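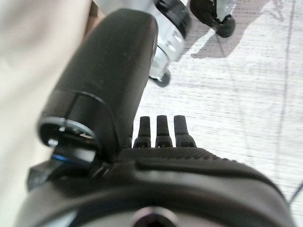
Ayanda Potgieter: My problem with mounting the camera at the wrist on a four-digit hand is thumb occlusion. On the Faltley parallel jaw the same mount leaves the contact area open all the way through the close. On a hand with a thumb this thick you lose sight of the contact patch when you most want it. I would move the camera to the outside of the forearm and accept the longer lever arm.

Parnon Boards > End Effectors > Sorkelance hand vs. Faltley jaw for cloth
Started by drawbar_k, 15 November 2024

drawbar_k wrote:
Moving it to the forearm was my first layout in June. The problem there is the wrist joint. Any calibration error at the wrist shows up in the fingertip position, and on our arm that error was larger than the fold we were trying to pinch. With the camera fixed to the hand, the transform from camera to palm is constant. The thumb blocks part of the view, but it blocks it the same way for a given thumb angle, so it can be masked.

Setup, for those asking:
Hand: Sorkelance, three fingers plus opposed thumb
Comparison gripper: Faltley two-jaw, flat pads
Controller: Joubert, same unit for both, same force limit
Task: take hanging or draped cloth by the lower fold and lift

shimstock wrote:
Same force limit is not a fair comparison. The Faltley puts all of it through one pair of pads. The Sorkelance divides it over three fingers, and unless the fold is parallel to the finger row, one finger carries most of the load. Compare contact pressure or do not compare.

drawbar_k wrote:
Agreed in principle. I do not have fingertip pressure on the Sorkelance, only motor current, and I don't trust current at low speed because of friction in the transmission. Force limit is what the Joubert exposes for both, so force limit is what I matched.

Ayanda Potgieter wrote:
Then at least report current at stall for each finger. It is a poor number but it is a number.

low_backlash wrote:
I ran the Faltley for 4000 cycles on towels. The pads glazed and I had to scuff them with abrasive paper. Grip was fine again after that. Has anyone got wear data on a textured palm? Mine is too new to say.

shimstock wrote:
No wear data. On thin fabric I doubt the palm is doing much. Thumb and fingertips do the pinch, and the palm only matters if you wrap.

drawbar_k wrote:
Approach sequence I am using for draped cloth. Comments welcome, particularly on step 3.

1. Open the thumb fully and hold all three fingers straight. Bring the hand in from below, palm camera running, exposure locked on the cloth and not on the background.

2. Raise until the thumb tip is just under the lowest point of the fold. With dark navy cloth against a bright background the outline is easy to segment. The fingers stay extended.

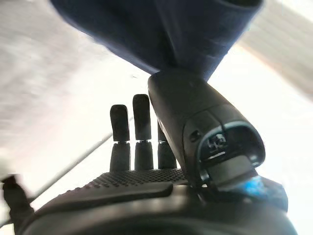

3. Pause 19 frames and average the fold position. If the cloth is swinging, repeat the pause. Do not start the close on a single frame.

4. Close the thumb first, at low speed, to bring the fold toward the fingers. Then flex the fingers together.

5. Lift slowly and compare the segmented area before and after. A drop in area at the thumb side is treated as a slip.

low_backlash wrote:
Step 4 is backward for me. I set the fingers first as a fixed wall and bring the thumb in last. If the thumb leads, it pushes a light fold over the top of the fingertips.

drawbar_k wrote:
Might depend on cloth weight. Mine is heavy enough to hang back against the thumb. I will run both orders with the lighter fabric.

Ayanda Potgieter wrote:
Watch the exposure lock as well. With a background that bright, the black finger edges bloom and your mask comes out narrower than the real finger. I dilate the thumb mask by 3 pixels and leave the finger masks alone.

shimstock wrote:
Dilating the mask costs you the contact patch you were complaining about in the first post.

Ayanda Potgieter wrote:
Yes. Hence the second camera on the forearm.

drawbar_k wrote:
I have one free port on the Joubert, so a second camera is possible. Will post stall currents per finger with the next batch, both closing orders, Faltley numbers alongside.

This site uses cookies to keep you signed in and to remember your board settings. By continuing to browse you accept their use.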